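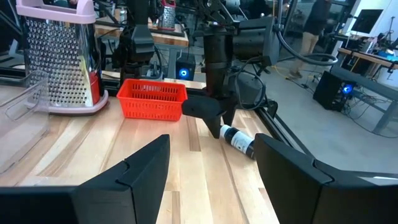

栏目：论文全文 > 人机协作与工作组织

4.2 工位层面的任务重新分配

Ranow分拣间在引入双臂工位之前，小件家居用品的整理由人工完成全部环节：取件、辨认、核对标签、归入相应容器、登记异常。五个环节在时间上交错进行，操作员通常在取件的同时已完成辨认，登记则往往积压到班次后段集中处理。引入双臂工位后，取件与归位由机械臂承担，辨认由视觉模块与操作员共同承担，核对与异常登记仍归人工。本节讨论这一重新分配对岗位内容、作业节奏和技能要求的影响，不涉及抓取算法本身的性能比较，后者见第3节。

研究期间，分拣间共有7名操作员轮流值守双臂工位。观察记录覆盖早班和晚班，每一班次处理的物件约220件，由金属器具、塑料容器和带标签的小瓶等构成，形状和表面性质差异较大。观察员在工位侧后方记录操作员的介入时刻、介入类型及介入后的恢复方式，同时保存腕部相机画面，用于事后对照。

工位的典型作业状态见图2。从右侧夹爪的腕部视角看，张开的两指之间为木质台面，另一只机械臂自上方伸入，其夹爪接近一只侧卧的深色小瓶，瓶身中部有白色标签；台面左侧另有不锈钢四面刨、透明塑料容器和红色塑料小篮。就任务划分而言，此类布置涉及两种不同性质的判断。其一是几何判断，即夹爪以何种姿态接近物件，由系统完成；其二是归属判断，即物件应归入何处，在标签文字较小或朝向不利时需由操作员确认。访谈中，操作员普遍将后一种判断称为“看瓶子”，尽管该说法也用于瓶子以外的物件。

介入类型按操作员的动作分为4类：确认、改判、复位和清场。确认指系统提出归属建议后操作员予以接受；改判指操作员修改建议；复位指操作员将物件移至夹爪可达的位置或改变其朝向；清场指暂停作业并将台面上的物件全部移出。前两类在操作终端上完成，无需进入机械臂的活动范围；后两类须先使双臂停止，操作员方可伸手。编码由两名研究人员分别进行，对同一事件归类不一致时，依据腕部画面和终端日志重新判定。

图2　双臂工位作业状态，右侧夹爪腕部相机视角。

从编码结果看，确认在各班次中均为最常见的介入，复位次之。确认所需时间短，但在班次内分布不均，常在同类物件连续出现时密集发生。操作员对此的评价存在分歧。部分操作员认为密集确认优于原先的连续搬取，手腕和肩部的负担有所减轻；另一部分操作员则指出，确认动作虽轻，却要求视线持续停留在终端上，注意力难以短暂离开。在原有的人工流程中，操作员可以自行调整先后次序，例如先处理体积大的器具，将细小物件留到后面；引入双臂工位后，次序由系统给出，操作员只能通过暂停或复位间接影响。

这一变化在晚班表现得更为明显。晚班由单人值守，遇到需要清场的情况时，操作员须依次完成停机、移出物件、重新摆放和恢复运行，其间不能处理终端上的其他请求。早班有相邻工位的人员协助，清场与确认可以并行。两个班次使用的设备和作业规程完全一致，差异主要来自人员配置。因此，仅以设备运行时间衡量工位效率，会低估晚班操作员的实际负荷。

技能要求的变化体现在两个方面。首先，原流程中依靠手感完成的部分判断不再可用。有经验的操作员过去在拿起容器时即可察觉裂纹或残留物，双臂工位将取件交给夹爪之后，这类信息只能依靠目视获得，透明塑料件尤为困难。分拣间后来在归位之后增设了一道人工抽检，抽检由当班操作员兼任，未单独计入岗位说明。其次，操作员逐渐形成了对夹爪行为的预判能力。例如，对于侧卧的圆柱形物件，操作员会在夹爪接近之前判断其是否可能滚动，并提前决定是否暂停。该能力没有写入Nosano培训手册，主要通过同班人员之间的口头交流传递。

Nosano培训手册将操作员的职责表述为“监督”，而观察记录显示，操作员在班次中的相当一部分时间用于准备性工作：摆放物件、整理容器、调整台面布局，使后续抓取更易成功。此类工作在终端日志中没有对应条目。以复位为例，日志只记录双臂停止和恢复的时刻，操作员在停止期间顺手移开遮挡物、将标签转向上方等动作均不可见。管理方依据日志编制的周报因而呈现出较长的“空闲”时段，这在访谈中是引起不满最多的一项。

针对上述问题，Ranow在试行后期作了2项调整。一是在终端界面增加“准备”状态，由操作员手动切换，使准备性工作可以进入日志；二是允许操作员在一定范围内改变待处理物件的次序。前一项调整的使用率在不同操作员之间差别较大，部分操作员认为手动切换本身增加了操作步骤。后一项调整被较快接受，操作员多将其用于把透明容器集中到班次前段处理，理由是此时目视检查较为可靠。

需要说明的是，本节的观察限于单一分拣间，操作员均有此前的人工分拣经历。对于直接在双臂工位上岗的新人员，其判断方式和对节奏的感受可能有所不同。Bratu分拣间采用相近的工位布置，但抽检由专人负责，岗位边界较为清晰，其与Ranow的对照见4.3节。Drorkitz调度软件对物件次序的影响则在第5节中单独讨论。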